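Ticket 552: Compact fridge not holding temperature
Opened by: Nhyira Boateng
Assigned to: Kaan Baysal
Site: Whitlock office, floor 2

Reported problem
Milk is going sour overnight. Dial is set to 3. Compressor runs almost nonstop.

Step 1. Check power
Moved the plug from the extension cord to the wall outlet. No change after a day.

Step 2. Check shelf and door
Wire rack is seated. Asked staff to keep containers away from the back wall. Wiped the door seal with dish soap and water. 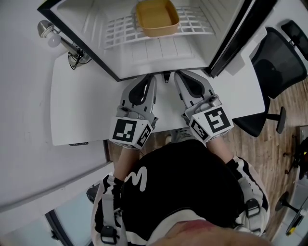
Step 3. Paper test on seal
Paper slides out freely at the lower hinge corner. Warmed the gasket with a hair dryer and reshaped it. Paper now grips on all sides.

Step 4. Monitor
Thermometer left inside. Reads 39 F at 8 a.m.

Status: Pending. Nhyira to confirm before closing.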